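I have been making do with a card table in the spare room for longer than I'd like to admit, so when the Godetti folding craft table went on sale for $194 in September, I gave in and ordered one (and then worried all week that I should have held out for the Väisänen, which everybody on the quilting boards seems to love). I've had it up long enough now to have opinions, so here they are, for whatever they're worth!

Setting it up was easier than I expected. There were nine bolts, a little wrench, and a sheet of instructions that made sense the second time I read it. I sew, I cut patterns, I wrap an awful lot of presents in December, and I need a top that doesn't shiver when the machine gets going. The Godetti does well there. At a medium speed I can leave a cup of tea beside me and not think twice about it. Flat out there's a bit of a wobble, but my old Guvell did far worse and that one cost me $250.

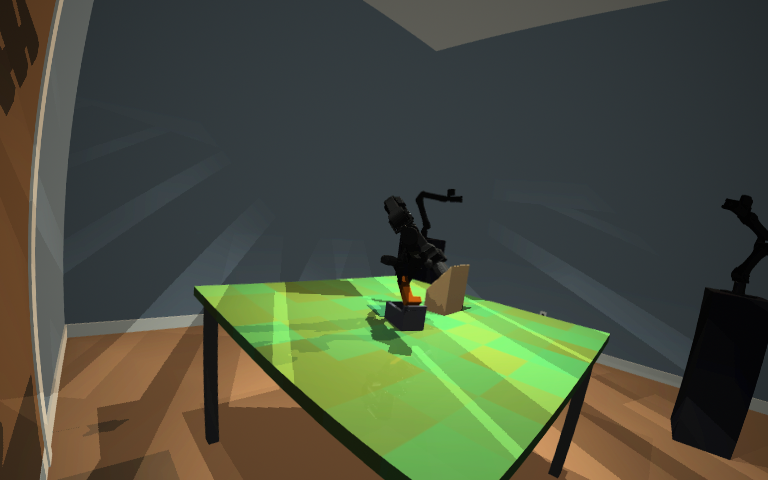
Prelutport wrote in to say the wobble mostly goes away if you tighten the leg bolts again after the first couple of weeks, and that the Väisänen needs the same treatment, so I shouldn't feel I missed out. I did go around with the wrench after reading that, and I'd say it helped, although my floor slopes toward the window and no wrench is going to fix that.

What I'm less fond of is the finish. It marks if you so much as look at it with a rotary cutter, so please, please use a mat. Chalk wipes off nicely, glue from the hot gun less so. And it's heavier than the listing lets on – I can fold it by myself, but I wouldn't want to carry it up the stairs.

Would I buy it again? At under $200, yes, I think I would. At full price I'd want to try the Väisänen first. Four stars from me, and I'll add a note once I've got the Christmas stockings done.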